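3.2 What households keep, and why they keep it

When we began talking with families in Udarance about the cloth they use for cleaning, we expected short conversations. Most of us have a drawer or a bag somewhere with old towels and outgrown T-shirts in it, and we supposed there would be little to say beyond that. We were happily mistaken, and several of our visits ran well past the hour we had asked for (and past the second pot of coffee, too). Of the 737 households that returned the mail survey, 400 said they kept cloth from worn-out clothing or bedding, and we went on to visit 20 of these in their homes, dividing our time between Udarance itself and the smaller town of Draltarora.

People spoke about softness more than anything else. A bedsheet that has been through the wash for years was described to us, again and again and with real affection, as the best thing there is for windows and eyeglasses, while newer cotton was said to push the water from one side of the pane to the other. Color came up nearly as often. Many households keep the pale pieces for the kitchen and send the dark ones out to the garage, and children in these homes seem to learn the rule early.

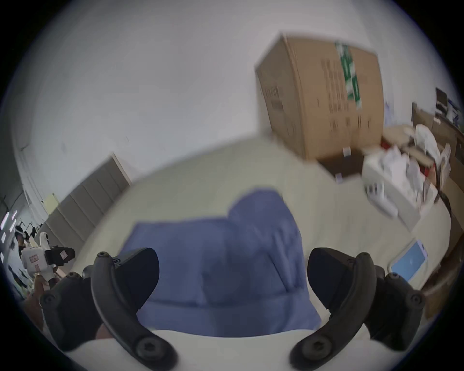 Figure 3. A blue cloth on a white table.

The second theme was thrift, though few people used that word. Older residents in Draltarora tended to talk about their mothers' kitchens, where a shirt was expected to lose its buttons to the button jar before it went under the sink. Younger ones were more likely to bring up the price of paper towels, and a good many told us they had gone back to cloth after buying the Casado multipacks for years and growing tired of the expense. We do not want to draw too firm a line between these groups, as plenty of people gave both reasons in the same breath.

Washing habits varied a great deal more than we had guessed, and we come back to them in Section 4.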